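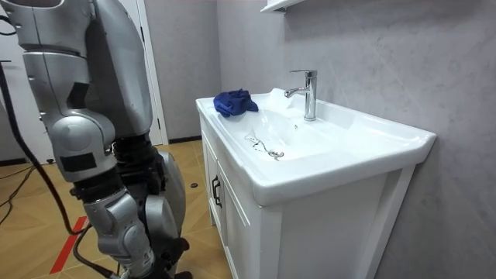

flisix_sandor
Saturday, August 10, 2019

Arm number two is on and moving! For those who missed the earlier thread, this is the humanoid I've been building in the workshop with Wirnlow, and the goal for September is still the same: pick up a cloth, wipe down a basin, put the cloth back. The new elbow joint is the big change. I rebuilt it from scratch with a fatter housing, and I love how it moves now. The target is the blue cloth on the rim, left of the faucet, and I keep it bunched up on purpose, because a flat one gives the fingers nothing to grab. Payload at full stretch is 960 grams on the bench scale, which is a lot more than a cloth needs, even a soaked one.

Next up is wrist tuning. Ask me anything, I could talk about this all day.

- Sándor Takács

ratholm

Beautiful finish on those shells. Is that paint, or did you brush bare metal?

Also, the black ribbed band at the joint - is it there to keep dust out or to hold the wiring in? I can see some of the insides around it.

plattner_dan

Going to be the grump here. You have a cable looping down past the arm and a bunch of thin wires spread over the tiles, right where a leg is standing. I had a rig walk over its own power lead last winter and it took out a driver board. 85 bucks gone, plus a weekend. Get it all up off the floor before you do anything else.

flisix_sandor

@ratholm It's paint! Two coats, then a light pass with a scouring pad while it's still a bit soft. Took me forever to get the hang of it. The band is mostly for dust. It flexes nicely but it does ride up when the elbow folds all the way, so I want to redo it.

@plattner_dan Fair, but the legs are locked for this whole phase. It isn't walking anywhere. I'll run the wiring through the back once the arm is settled, otherwise I'd be pulling it out again every other night.

plattner_dan

Locked until you type the wrong line. Zip ties are cheap, that's all I'm saying.

wirnlow_kate

Dan's right about the ties and I've told him so in person, haha. But I'm with Sándor on leaving the routing for later. We changed the elbow wiring four times and every time we'd tidied it first we were sorry.

My worry is the stopper chain in the bowl. It's thin, it lies there in a squiggle, and a damp cloth is going to drag it all over the place. Do we take the stopper out for the tests?

ratholm

Leave it in! Real sinks have junk in them. If it only works in a perfectly clean bowl then it's a demo.

plattner_dan

Disagree. Get one thing working, then add the chain. You'll never know if a bad wipe was the wrist or the snag.

flisix_sandor

I like both of these, so: first batch without the chain, second batch with it. I'm planning 200 wipes for each and I'll post the logs. The wrist code is at 134 lines and most of that is me being careful around the faucet. Hitting the spout is what I lose sleep over.

And ok Dan, I'm ordering zip ties.

plattner_dan

Get the reusable ones.

ratholm

Can you share the elbow files when you're happy with them? I have a one-armed thing in my garage that would really like a second arm.

flisix_sandor

Sure, give me until the band is fixed. I'll start a new thread for the files so they don't get buried in this one.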